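Chapter 5
Budgeting for a Manual Demonstration Station

Learning aims
After reading this chapter you should be able to separate capital from recurring cost, estimate operator hours, and prepare a purchase request that a finance office can check line by line.

5.1 Why the station is costed first

Plans for automated handling cells often begin with the price of the arm. The arm is the easiest item to quote and seldom the hardest to justify. Where the cell is to learn its task from human demonstrations, the station at which people record them must be bought, staffed and maintained before the arm is of any use.

The running case in this chapter is the Besgate packing trial, planned by Melaniia Karpenko and Yevhen Nechyporuk. Their first budget allowed for 1,000 recorded demonstrations of one task and gave a single figure for equipment. It was returned in October with a request for a breakdown. The revised version had 27 lines, of which five were recurring.

Three of the omitted costs were small: cable replacement, spare jaw fingers and work surfaces. The fourth, operator time, came to 173 hours and exceeded the price of the hand-held grippers.
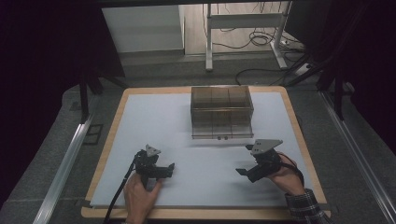 Operator time should be entered at the full employment rate, including breaks and the resetting of objects between recordings. A planner who enters recording time alone will understate the total. Section 5.2 sets out the method of calculation; section 5.3 applies it to quotations from two suppliers, Grerker and Zhuravel, whose support terms differ.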